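Stundell Home Tasks Guide, Section 6: Drawers and Small Cabinets
Revision issued 26 April 2025

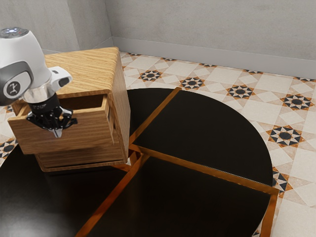
Fig. 6.1 Simulated drawer task. Upper drawer open, gripper at the front panel.

856 views | 2 comments | Share

6.1 Scope

This section covers the set-up of the drawer task in the Clidon simulator and its transfer to a physical arm. It applies to cabinets standing on a table, with drawers that slide in a straight line and have no lock. Cupboard doors are dealt with in Section 7.

The drawer task is graded "supervised" in this release. The arm may be left to run unattended in simulation. It must not be left to run unattended in a home or on a shop floor. The reasons are set out in 6.6.

6.2 Before you start

You will need a working Clidon installation, a calibrated arm with a parallel-jaw gripper, and a cabinet file. Cabinet files made before March do not store the drawer travel limit and must be exported again.

Note: the room finish has no effect on contact or friction. Floor tiles, wall texture and table reflections are used only by the camera model. Leave them switched on if the policy takes camera input.

6.3 Setting up the scene

1. Open Clidon and load the table. Wait until the status line reads READY.
2. Place the cabinet on the table. Leave enough clear tabletop in front of it for the full travel of the drawer. The front panel may overhang the table edge.
3. Set the cabinet base to FIXED for first runs. Change it to FREE once the task completes reliably.
4. Select the drawer to be moved. All other drawers should be set to CLOSED.
5. Set drawer friction. The default suits a plain wooden runner in good order. Raise it for old furniture.
6. Enter the arm base position and run the reach check. If any part of the drawer travel is marked red, move the cabinet and repeat.

Caution: do not correct a failed reach check by moving the arm base in software alone. The figure entered must match the physical installation.

6.4 Choosing a grasp

Two grasps are supported.

Handle grasp. The jaws close on a knob or bar. Use this where the cabinet has one.

Rim grasp. The fingertips come down over the upper edge of the front panel, as in Fig. 6.1. This needs a drawer that is already open far enough to admit a fingertip, and so it cannot start from fully closed. It is the better choice for closing, and for opening a drawer further.

7. Select HANDLE or RIM.
8. For RIM, enter the panel thickness. Measure it at the top edge, where many panels are narrower.
9. Set the approach direction to vertical. A tilted approach tends to catch the cabinet top on the way in.
10. Set the force limit. Begin low. If the fingertips slip off the panel, raise the limit one step and run again.

6.5 Running the task

11. Run a batch of 3000 trials with the cabinet position varied. On the reference workstation this takes about 2 hours.
12. Open the report and sort failures by type. "Slip" points to the grasp settings. "Tip" means that the cabinet has moved or lifted, and usually appears after the base has been set to FREE.
13. Correct the settings and repeat until no single type dominates the failures.
14. Export the task to the arm controller. Carry out the first physical run at reduced speed with one hand on the stop button.

Caution: keep fingers out of the gap between the front panel and the cabinet body at all times. The arm does not detect a hand in this position.

6.6 What the task does not yet do

A good batch result shows that the motion is sound. It does not show that the arm can put away cutlery. The following are outside the present release:

- Drawers that are overfilled, or whose contents catch on the cabinet above.
- Runners swollen by damp. The arm will pull to its force limit and stop.
- Light cabinets with nothing holding them down. A person steadies the cabinet with the other hand. A single arm cannot.
- Deciding which drawer an item belongs in.

In the Prolledmont trial flat, Ye-ji Hwang and Hryhorii Pylypenko found the damp runner to be the most frequent cause of a stop — more frequent than all grasp faults together. Users planning a kitchen installation should test every drawer by hand first and exclude any that stick.

6.7 Changes in this revision

Rim grasp added (Min-kyu Yoo). Steps 8 and 9 rewritten. Caution on finger clearance moved from the appendix to 6.5.

This site uses cookies to remember your manual version and language. Accept | Manage settings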